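Home | Ask | Topics | Members | Log in

Posted in: Home & Furniture > Wood care

How often should I oil a light wood table?

Maxence Hamel
2020-01-27

I bought a used table in July for the room where we eat and do most of our paperwork. The seller said it was finished with oil but did not know which one or when it was last done. I have only wiped it with a damp cloth. Water used to bead up on it and now it soaks in a little at the end where the kids sit.

I have a can of Pratari clear oil left over from a shelf. The can says to apply every year, but a man at the hardware store told me every three months. I don't want the table to turn yellow. Do I need to sand the whole top first, or can I treat only the bad end? Also, can I keep using Vutix spray on it for sticky spots?

Syahrul Lubis

Every three months is too much. Once a year is plenty. Don't sand.

Heidrun Ortner

I would go by the water test and forget the calendar. Put a few drops on the top and wait ten minutes. If they leave a dark spot, that area wants oil. If they sit there as beads, leave it alone. Too much oil on pale wood is what gives you the yellow color and the tacky feel.

Before you do anything, make sure it really is oil. Rub a hidden spot under the edge with a little mineral spirits on a white rag. Lacquer and polyurethane will not take new oil, it just sits on top and never dries properly. Then look at the top with light coming across it. A film finish usually has a more even shine, while oil tends to look flatter, although a satin lacquer can fool you.
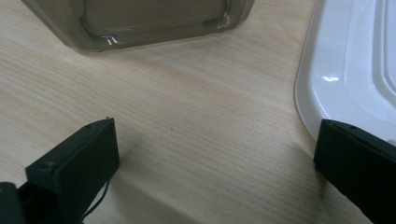

Pale wood with a fine grain. 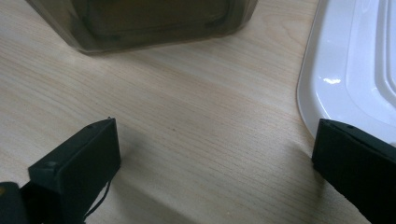

For the bad end, you can do just that part, but carry the oil out past the worn area and wipe it thin so there is no line. Clean the whole top first and let it dry overnight. You only need to sand if it feels rough. Use 320 by hand, always along the grain, and finish with 600 if you want it smoother. Going finer than that is a waste of time on a table, and the oil has a harder time getting in.

Put on a thin coat, leave it 15 minutes, and wipe off everything that has not soaked in. Do a second coat the next day if it still looks dry. Spread the rags out flat outside until they are stiff – oily rags in a pile can catch fire on their own.

I don't know Vutix. If the label says degreaser, I would keep it off the table. A drop of dish soap in warm water takes care of most sticky spots.

Perrine Barbier

Agree with Heidrun on the test. One thing to add, check whether your oil is tinted or has linseed in it. Linseed darkens with age and it shows most on light woods. I used it on a desk and it went the color of honey in two winters. There are oils sold for pale wood with a bit of white pigment, they cost more. Try yours on the underside first and leave it for a week.

Maxence, let the oil cure for 4 days before you put hot plates on it. Ours got a ring the second evening.

Contact us | Terms | Copyright 2020 Jollel Community Help | Back to top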